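Hilwood Residents' Association
Household Services Subcommittee
Minutes of the May meeting, held in the Birnoneo Room

The meeting was opened at 7:15 p.m. and a quorum was noted. The minutes of the April meeting were taken as read and confirmed, with one correction: the linen cupboard referred to under item 4 is on the first floor.

1. Matters arising

The replacement shelving for the linen cupboard has been delivered and will be fitted in June. The label maker has been returned.

2. Guest bedroom, Babalola House

The subcommittee received the report on the guest bedroom. Members agreed that the blue floral sheet and the ruffled pillow should stay with that room and be kept off the general shelf. The large landscape painting in the gold frame is to remain on the wall. It was noted that its glass catches the light, and a lower-wattage globe will be tried.

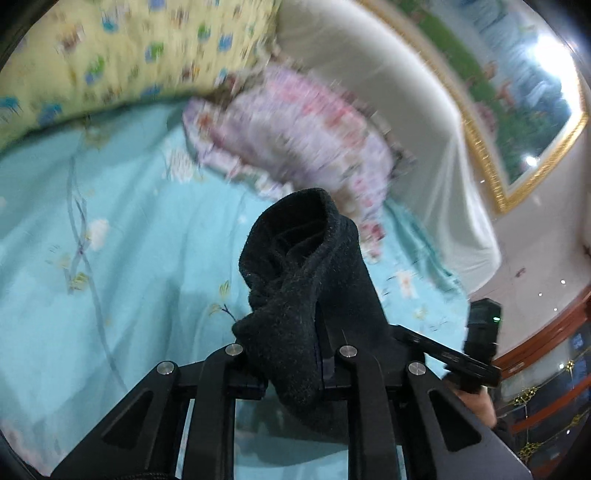 The yellow patterned bedding is to be aired before winter and stored on the top shelf in a cotton bag. The dark cabinet with the gold bows is to be dusted with a dry cloth only. Polish is not to be used on the glass panels.

3. Folding and sorting of dark items

It was reported that dark socks and other dark knitwear continue to come back from the laundry mixed together. Members discussed whether sorting should be done at the laundry bench or on the bed. It was agreed that the bed gives more room, and that a pale sheet makes dark items easier to tell apart. Each item is to be laid flat and smoothed before folding.
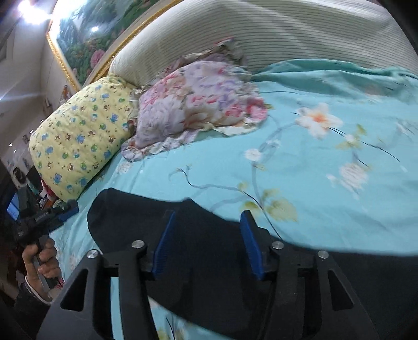

Should socks be folded or rolled?
Folded, once across the middle, with the cuffs level. Rolling one cuff over the other stretches the ribbing and is to be discontinued.

The written procedure will be amended accordingly and a copy fixed inside the cupboard door. Unmatched socks are to be held for 3 months and then sent to the rag bag.

4. Knitwear

Members noted that ribbed garments lose their shape on hangers. They are to be folded in thirds and stacked no higher than the shelf lip. 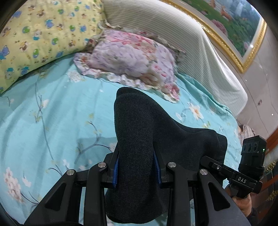 Thick folds should be eased out by hand before stacking, as creases set over winter are difficult to remove. The proposal to buy a garment steamer was deferred to the next meeting.

5. Expenditure

A quotation from Relleo for storage bags and shelf liners, in the amount of $500, was accepted. The balance of the linen budget after this purchase will be $800. A request for additional pillow protectors was held over pending a check of existing stock.

6. Other business

The cupboard key is to be signed out in the book. The meeting closed at 8:40 p.m. Next meeting: June, same room.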